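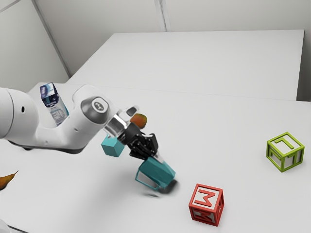 Haverford training workshop opens its new robot cell to apprentices, with a simulated twin for practising the upkeep

HAVERFORD, September 2025. Grukik, the family-run automation firm that has been fitting out small workshops for longer than most of its staff can remember, is very pleased to announce that its new teaching cell at the Loritz workshop in Haverford is ready for its first group of apprentices. The cell has a single robot arm with a two-finger gripper, and it comes with a simulated version on which learners can practise setting up, checking and putting right the machine before they lay a hand on the real one.

The idea came from Shazia Ghauri, who looks after training at Grukik and who had grown rather tired of watching new starters spend their first fortnight being told not to touch anything. In the simulation they may touch whatever they please. They can move the arm over its white table, close the gripper on a teal cube, put the zero points out by a few degrees and then find their own way back, which she says is where most of the learning gets done.

"I wanted people to be able to make a proper mess of it and then sit down with a cup of tea and work out why," said Ghauri. "When you've put a joint offset in the wrong way round yourself, and seen the fingers come down beside the block you were after, you do tend to remember it the next time you've got the real arm in front of you."

Each apprentice will work through 42 short tasks, beginning with the daily checks and moving on to resetting the tool centre point, adjusting the grip force, and replacing the finger pads and the wrist cable. The practice objects are deliberately homely ones, among them cubes, toy letter blocks and a milk carton, so that learners get used to shapes that want holding in different ways. A full daily check should take up to 15 minutes once a learner has the hang of it, and everybody is warmly encouraged to take a good deal longer at the start.

The cell software, called Zernell, was written in house by Petro Kobzar and Akosua Antwi, and it keeps a log of every setting that is changed, in the simulation as well as on the machine. The pair built in 64 faults that a tutor can switch on without telling the class, from a gripper that opens a touch too slowly to a table height that has been entered wrongly. Several of these were taken straight from Kobzar's own service notebooks, and he admits to a certain fondness for the awkward ones.

"My favourite is the loose flange bolt, for the simple reason that it had me scratching my head for an entire afternoon when I was starting out," said Kobzar. "You recalibrate, and it's lovely, and then an hour later it has wandered off again. We'd like people to learn to reach for the torque wrench before they reach for the keyboard."

The real cell will be serviced after every 748 hours of running, and the apprentices will do that work themselves under the eye of Junaid Shaikh, the workshop's senior technician. The first service is expected in December, and Shaikh has already set aside a bench and a full set of spare finger pads for it.

Employers who would like to send an apprentice, or who would simply like to come and have a look round, are very welcome to get in touch with Heloísa Vieira at the Grukik office in Haverford, who will be glad to arrange a visit and can send out the full task list on request.

ENDS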